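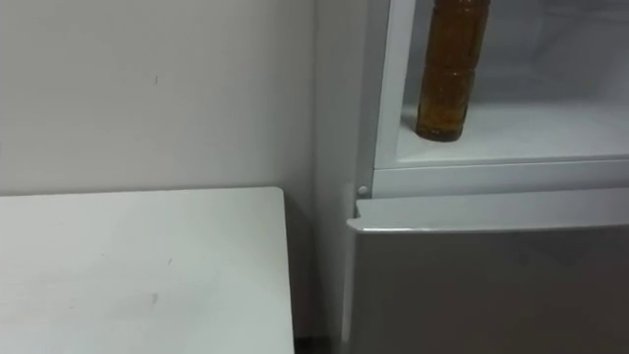

White table, kitchen corner.

Jul 6, 2024

Up before the heat today and read Psalm 90 out loud with my coffee. I've been on the Psalms since December, one each morning, except for the mornings I skip (there were a lot of those in spring!). I should be well past 90 by now, but I got stuck on 88 for nearly two weeks and didn't want to move on until I'd made some kind of peace with it. I haven't, really. I moved on anyway.

"Teach us to number our days" is the line everybody underlines, and I've underlined it too, in two colors. What got me this time was the bit near the end, asking for the work of our hands to be established. Twice it asks! I thought about that all the way to church, and I was only going in to help Marilou Macaraeg sort hymnals.

Marilou thinks it's a prayer for people who are tired of doing small jobs. She said this while peeling gum off a pew rack, so I took her word for it. We ended up talking about Ruth for most of an hour and the hymnals are still in heaps.

Orla Mac an tSaoi called after supper. She's leading the study group in Domholm this fall and wants me to take a session on Psalm 16. I said yes too fast, as usual - now I'm nervous. I don't know any Hebrew and I lose my place when people look at me. She says to pick one verse and stay on it. I'm leaning toward "the lines have fallen to me in pleasant places," though Dad used to say that one at every birthday and I might not get through it dry-eyed.

Prayed for Orla's sister, and for rain. Must remember to give Marilou her good scissors back. Psalm 91 tomorrow.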